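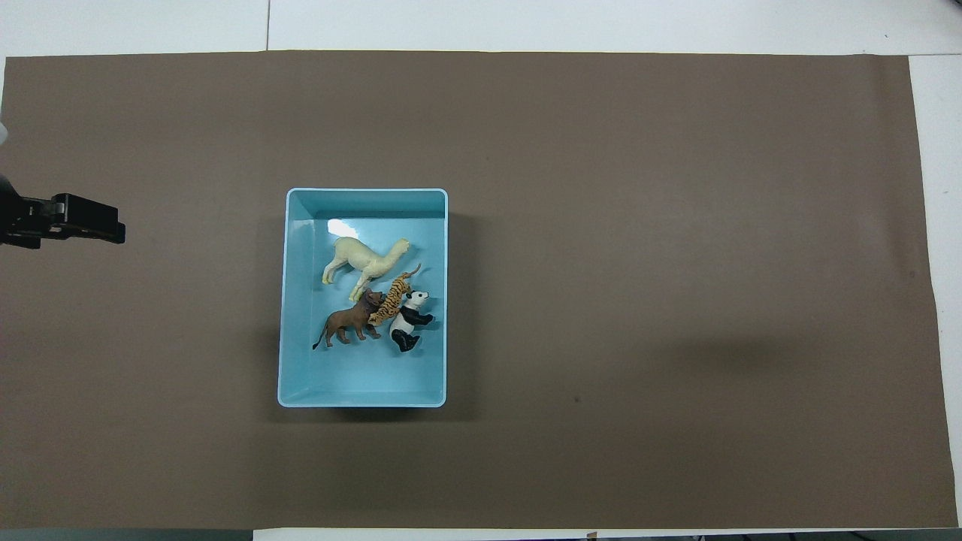 年底了，我又开始收拾东西。每年都说要收拾，每年都拖到十二月中旬以后，今年算早的，十八号之前就动手了，值得表扬一下自己哈哈。

起因是书房那张白桌子。其实是两张拼起来的，当初搬来Prusterham的时候嫌一张不够长，又去配了一张，中间那条缝这些年不知道吞了多少橡皮屑和回形针。平时桌上堆得满满当当，我下了狠心，全部搬到地上，擦干净，铺上一大张棕色的纸垫，然后规定自己：一次只许拿一小堆上来，理完才能拿下一堆。

这个办法是Maya教我的（Maya Smadi，以前跟我合租过的，搬家搬出经验来了）。她说桌面颜色一统一，人就不容易走神，东西摆上去一眼就看得清。我本来不太信，试了一下午，真香。白桌子反光，小零件放上去老是看漏，换成这种灰扑扑的棕色就好多了，眼睛也舒服。

纸垫是整卷买的，摊开以后边总归有点歪，我也懒得裁，上边、右边和下边露点白桌子出来就露着吧。强迫症的朋友可以用直尺比着切，我不拦你们。

第一批上桌的就是小动物。家里的小动物模型，说实话早就该理了，书架上有，窗台上有，连放茶叶的抽屉里都翻出来过。我给它们找了个浅蓝色的塑料托盘，长方形的，边上有一圈斜斜的浅壁，这样不会滚得到处都是。头一轮放了四只进去，都先挤在一块儿，我打算擦完再让它们一个个站好。

里面最大的是羊驼，奶油色的，我最喜欢的也是它。身上做出一点毛茸茸的纹理，脖子长长的，头小小的，两只耳朵竖着，腿又细得让人担心。躺倒了头还昂着，一副“我只是歇会儿”的样子，我对着它笑了半天，进度严重受影响。

这只羊驼是在Ernircombe的冬季集市上买的，摊主叫Sombat Klinhom，一个特别爱聊天的大叔。我当时本来只想买杯热饮，结果站在他摊子前面听他讲了好久真羊驼怎么剪毛，不买都不好意思走。回来以后就一直放在显示器旁边，陪我加了不少班。后来换了电脑，位置没了，它就开始流浪，去过冰箱顶，去过鞋柜，最后跟一堆旧明信片挤在一起。有点对不起它。

说说我怎么清理的吧，有人之前留言问过。光滑的地方很简单，微湿的软布擦一遍就行。有纹理的地方，比如羊驼身上，布是没用的，灰都卡在缝里，我用旧的软毛牙刷，蘸一点点温水和洗洁精，顺着纹路轻轻刷。千万别用力，特别是腿，我以前刷断过一只长颈鹿的腿，胶水粘回去以后它就一直是瘸的。刷完冲一下，放在毛巾上晾，别用吹风机热风，时间长了容易变形。颜色是后来手绘上去的那种，建议先找肚子底下试一小块，掉色就立刻停手！

晾的时候可以干别的，我就去拆收纳盒。这次买的是Oltmanns的分格盒，5个一组，盖子扣得挺紧，缺点是格子偏浅，脖子长的站不进去，只能横着放。Tenomitz那款深一些，可是贵，犹豫了一下还是没下手，等一月份打折再看看。

至于哪些留哪些送，我还没完全想好。现在的原则是：想得起来从哪儿来的就留，想不起来的先放一边，过两天再看一眼，还是没感觉就送给楼下邻居的小朋友。羊驼当然留，这个没得商量。

另外收拾的时候顺手翻出来一个信封，里面有300块钱现金，完全不记得什么时候塞的。你看，收拾屋子是有回报的！当晚就变成了一顿火锅（和Maya一起吃的，算付她学费了）。

今天先写到这儿，地上还有一大堆等着呢，文具那摊我看着就头疼，光是写不出水的笔就够我试一晚上。等我把书架那一层弄好了再来更新。大家要是有好用的深格收纳盒，欢迎留言推荐，最好是透明的，别太贵～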